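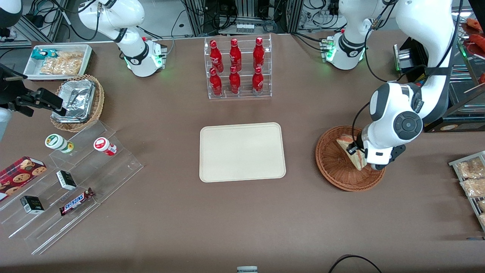

One tester wrote to us after the first closed session that she had played for the whole evening without finishing a single run, and that she wanted to start again before she had put the controller down. Another tester wrote that the second area was too dark and too long. We kept both comments on the wall of the studio while we worked on the final version, and both of them changed the game.

FOR IMMEDIATE RELEASE

Haltbridge Games announces Prendon, a side-view exploration game for PC and consoles, coming in October

Zimbridge - The independent studio Haltbridge Games announces today that its first full-size game, Prendon, will be released in October. The game is a two-dimensional exploration adventure in which the player travels through a flooded mountain railway, station by station, and slowly opens the way back to the surface. A free demo will be available from Thursday at 11 a.m. on the studio's website.

Prendon belongs to the family of games where one large map is connected from every side, and where a door seen in the first minutes may be opened only many hours later. The studio has loved this kind of game for a long time. In Prendon the map is made of 101 rooms in 6 regions, and all of them are drawn by hand. There are no loading screens between the rooms of one region. Between two regions the player rides a short train, and during the ride it is possible to read letters, change equipment or talk with the other passengers.

About the game

The player controls a signal keeper who returns to the mountain line after the great flood. The old signals do not work anymore, and each station has been closed from the inside. To open a station, it is necessary to repair its signal, and to repair the signal the player must find the parts, which are hidden in the tunnels or guarded by the creatures that live there now.

The main tool is a long signal lamp. At the beginning it serves only for light and for a simple strike. Later it receives new lenses. The red lens stops moving platforms for a short moment. The green lens makes them move again, faster than before. The white lens shows old paths on the walls. The player can carry two lenses at the same time and change them at any signal post. Many secrets ask for a combination of lenses, but the main story can be finished without finding these secrets.

Water is also an important part of the game. In each region there is a pump, and when the level of the water goes down, some rooms become accessible and other rooms lose their swimming passages. The player can always bring the water back. During the tests we saw that many people forgot which level was set in which region, therefore the map now shows it with a simple blue line. The map can also hold the player's own marks, up to 200 of them, and each mark can have a short text.

Changes after the closed tests

The second area, called Harawira Cutting, was the most discussed part of the test version. Testers liked its music and its boss, but they got lost too often in the lower tunnels. Haltbridge Games has rebuilt this area. It has a new shortcut from the signal house to the pump room, the lamp reaches farther in the dark parts, and the save point was moved to the near side of the long bridge.

The jump was changed too. In the test version the character stayed a little too long in the air, and it was difficult to land on the small wagons. It is now shorter and easier to control. Players who liked the old jump can choose it in the options, under the name "Floating jump".

Other changes made after the tests:

The parry window is wider on the normal difficulty.
Letters can be read again in the inventory.
Falling in deep water does not take health anymore.
The shop at the fourth station sells map pieces.
The final boss does not repeat its opening speech after a defeat.

Difficulty and accessibility

Prendon has three levels of difficulty, and it is possible to change between them at any moment without losing progress. All buttons can be assigned freely, on keyboard and on controller. The size of the text can be increased in two steps. The colored lenses have also their own symbols, so the puzzles can be solved without seeing the difference between red and green. Screen shake and flashing lights can be switched off separately.

The game does not need an internet connection. It has no purchases inside.

Music and sound

The music was recorded with a small group of players in a former school hall in Zimbridge. Each region has its own theme, and the theme loses or receives instruments when the level of the water changes. With the water high there is mostly organ and low strings, and when the region is dry the drums come in. The soundtrack will be sold separately on the same day as the game and will contain 11 pieces, with two that are not heard in the game.

The demo

The demo contains the first region complete, with its boss, and the beginning of the train ride to Harawira Cutting. A careful player will need one evening for it. Saved progress from the demo can be continued in the full game on the same platform. The studio asks players to send their remarks with the form in the main menu, which can be filled in also without an account.

Price and languages

The price will be communicated together with the exact day of release. At release the text of the game will be available in English, French, German, Spanish and Polish. Other languages are planned for the first update. A physical edition is not planned for the moment, but the studio is interested to hear from publishers who work with small print runs.

About Haltbridge Games

Haltbridge Games is an independent studio based in Zimbridge. Before Prendon the team made two short free games, both of them with a railway theme, and worked on the art of several projects from other studios. Prendon is financed by the studio itself.

Information for the press

Review copies for PC can be requested from now. Review copies for consoles will follow when the certification is finished. Please write in your request the name of your publication, the platform and the language in which you want to play. Screenshots, the logo and a short trailer are in the press section of the Haltbridge Games website, and they can be used freely in articles and videos about the game. Streaming of the demo is allowed from its first day, without limits. For the full game, we ask kindly not to show the last station before the release.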